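The gauge house at Hiltside stood 600 meters below the dam, and Ankit Bhatt had been its only reader for four winters. The work was simple. At six in the morning he read the weir level, the seepage flow and the turbidity, wrote the three values in the log, and sent them by radio to the control room at Stustalen. At six in the evening he did it again.

Seepage through the east abutment had a normal value of 102 liters per minute. It rose a little in the melt and fell in August. The design limit was 3000. No reading in the log had ever come within a tenth of that.

In March the value stopped moving. It was 102 in the morning and 102 at night. It stayed there through two days of rain, while the weir level rose by a hand's width.

Bhatt took the cover off the recorder. The float hung free, the chain was clean, and the pen had ink. He lifted the float with one finger and the pen went up. He let go and the pen came back to 102.

"Your seepage is very steady," said the operator at Stustalen.

"Yes."

"Is that a problem?"

"It is a reading," Bhatt said. He asked for the piezometer values from the Nautiyal gallery. They were read once a month, by someone else, and the operator had to go and find the sheet. Two of the instruments were up.

He walked to the abutment with a lamp and a bucket. The drain ran clear. He timed the bucket three times and got the same answer as the recorder. Then he went on along the slope, past the last marker post, where the path gave out toward Clurnach. The ground there had always been dry. He put his boot into it and it went in to the ankle.

He drove a stake at the edge of the soft ground, and a second one on the uphill side. Back at the gauge house he ruled a new column in the log. He did not have a name for it yet, so he left the heading blank and wrote the time — 9:40 — on the first line. Then he picked up the radio.
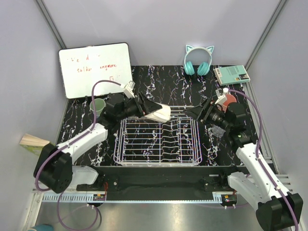
"Stustalen, this is Hiltside," he said. "I have water in a place that has no number. Start lowering the pool, and send someone with a pump and more stakes."

The operator asked him to repeat the flow. Bhatt told him it was 102, and that he should write that down too.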